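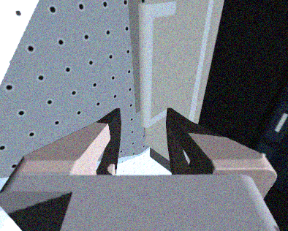
Posted by Stefaniia Hrytsenko in Beaches and Coast

Getting down to Ilten cove without a car

We are staying in Clandel for a week in May and would like to spend a day at Ilten cove. The map shows a road going most of the way and then a dotted line to the water. I can't tell if the dotted line is a proper path or steps cut in the rock. My mother is coming with us and she walks well on the flat but has trouble with steep ground.

Also, is there a bus? One website says the 126 stops at the top of the cove and another says it only runs in high summer. And is the beach sand or stones? The photos I found seem to be of two different places.

Danai Makris
Member, Clandel

The 126 runs all year but it does not stop at the cove outside the summer timetable. In May you get off at Hollmann chapel, which is the stop before the road turns inland, and walk from there. It takes 25 minutes at an easy pace. The road is quiet and has a shoulder on the sea side for most of it.

From the chapel keep to the coast road, pass the old salt store on your left, and you come to a dirt parking area with room for a dozen cars. The path starts at the far end, behind the low wall. There used to be a sign but it was down the last time I went.
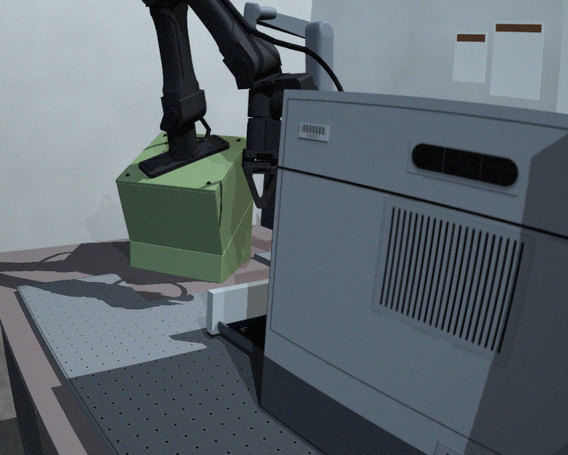
The first part of the path is wide and nearly level. After that it drops to the beach in two stretches. The upper one is packed earth with wooden edging and your mother should be fine on it. The lower one is steeper, with a rope handrail on one side, and the ground there is gravel that slides under your shoes. It is short, but it is the part to think about. We took my aunt down it slowly and she managed, though she didn't enjoy coming back up.

The beach is both sand and stones, so your photos may well be of the same place. Winter storms take the sand off and it comes back over the spring. In May you usually get a strip of dark sand at the north end and stones the rest of the way. Low tide gives you 200 meters to walk along. At high tide there is very little left, so check the tide table in the Clandel harbor office window before you set out.

Bring water and food. The kiosk doesn't open until summer.

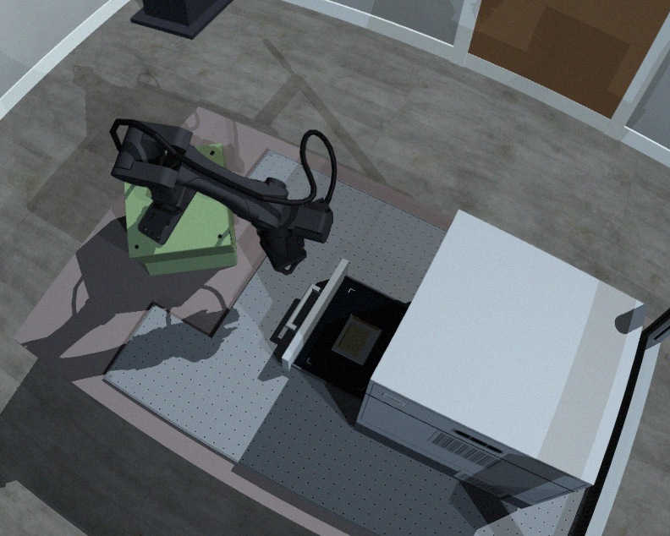 Noladex

Went last year. It's nice. Bring shoes for the stones, and don't leave anything near the water because the tide comes in fast on that side.

One thing to add about the bus – the last one back passes the chapel at 4 in the afternoon outside summer, and it was early the day we took it. If you miss it you can call a taxi from Clandel but there is no phone signal on the beach. You have to climb back up to the parking area to get any.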